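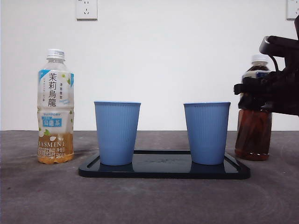

Two cups on a glossy tray, a bottle standing at either end, gripper at the right.

Workshop tips: getting software to see cups, bottles and trays

These come from running a bench arm on Tumell, the planner we use with the Kolano camera module. Most apply to any setup.

Shiny trays
A black glossy tray reflects whatever stands on it. The detector may draw a box that takes in the cup and its reflection, and then the grasp height comes out too low. Set the tray surface as a fixed plane in the workspace file and throw out any points under it. Wipe smudges off before you calibrate.

Clear bottles
Depth is poor through clear plastic. Aim at the label or the cap. A half-full bottle can also come back as two objects, split at the liquid line. Turn on "merge vertical" in the Kolano settings and leave it on.

Matching cups
Two cups of the same color and size will swap IDs if tracking drops out. Name them by position at the start of each run (left_cup, right_cup) and lock the names until the arm is back home.

Ribbed sides
Thin plastic cups crush easily. Cap the closing force in software at 2 newtons and raise it in small steps. Grip below the rolled rim, where the wall is even.

Things behind the gripper
If the gripper covers a bottle, the camera loses it and some planners delete it from the map. Then the arm swings right through the spot. Keep hidden objects in the map for at least 60 seconds. The Tumell default is much shorter.

Spacing
Leave 100 mm between a cup and its neighbor for the first tests. Tighten it later. If the planner reports "no path," check the padding on the bottles before you change anything on the arm.

Logs
Save the plan as well as the video. We have more than 262 saved plans in Ellimik, and searching by error code is far quicker than scrubbing through clips. Put the tray type in the file name.

Loose cables
The planner doesn't know about a cable hanging off the gripper. Add a short cylinder to the tool model to stand in for it. The Bhattacharjee tool editor does this under Attachments. Reload the model after saving or the old shape stays in use.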